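Closorus Project – Progress Report, Work Package 2
Reporting period: through March

Work in this period covered the comparison of two training methods for two-handed tabletop tasks. The baseline policy, Raltness, predicts both arms from a single network. The new method, Lodhi, predicts a shared object target first and then the motion of each arm.

Data collection for the bottle and plate tasks is complete. The set holds 700 demonstrations, of which 164 start with the bottle lying on its side. These starts were added after the interim review, where the baseline did poorly on them. Plate position was varied between demonstrations; table height was held fixed.

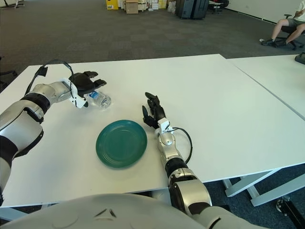
Figure 1. Head view of the workspace, with bottle on its side at left and plate between the hands.

Each policy was run for 40 trials per task under the same start positions. On the sideways bottle task, Lodhi completed 65 percent of trials. Raltness completed fewer than half. Results on the plate task do not separate the two methods, and we make no claim there.

Most remaining failures occur at first finger contact – the bottle rolls before the grasp closes. Transparent plastic also gives poor depth readings, and the Flenus depth filter has not yet been tuned for it.

Next period: retrain with contact labels, repeat the bottle trials, and extend the plate task to handovers. Spending is within the approved budget. No change to the schedule is requested.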